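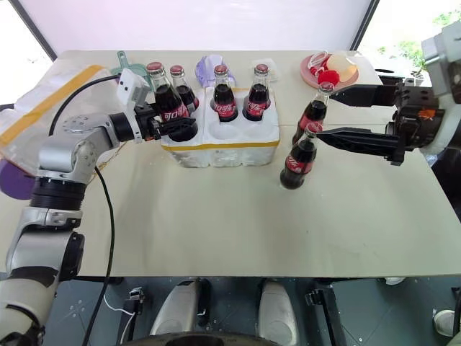

27th August, bench notes, two-arm station

Goal for today: decide if we keep the same gripper on both arms for the bottle job, or if we let the left and the right be different. The left has the Vestau parallel gripper. The right has the Kingi with the long fingers. The object is the glass cola bottle with red cap, and the target is the white foam holder, back row first.

Settings, so I don't search for them again next time:

- closing force limit the same on both controllers
- finger speed 300 on the Vestau, 1000 on the Kingi (the units are not the same, don't compare these two numbers)
- wrist camera on the left, exposure fixed by hand

**Left arm.** Very calm to work with. The jaws go on the bottle and stay there, also when I push on the glass lightly with my hand. The only difficulty is the approach. If the bottle has a neighbor in the next slot, the jaws need to open less than the default, otherwise one of them touches the neighbor on the way down. I changed the opening in the script and wrote the old value in a comment.

The cable of the left arm still hangs in a loop over the table edge. I would like to have it tied closer to the arm before somebody runs the big motions.

**Right arm.** The reach of the long fingers is nice, but I am not yet happy with them among bottles that stand free on the table. When the tip comes to one cap, the other finger is already near the neck of the bottle behind, and a bottle that gets touched high up tilts easily. With a bottle in the foam this matters less. I tried approach angle 2 and angle 3 from the list. Angle 3 is better, but the wrist is so thick that it comes close to the plate at the back corner.

Glare: the window side is bright and the glass is clear, so the depth is poor there. The red caps are much easier to find than the body of the bottle. I will ask Flandcombe if their detector can use the cap only.

For now my opinion is to keep the Vestau on the left and try short fingers on the Kingi before we buy anything from Brernimard. Their quote is in the shared folder, I did not answer it.

To do:

- tie the left cable
- short fingers, right side
- repeat angle 3 with the plate moved away
- copy the new jaw opening to the second script also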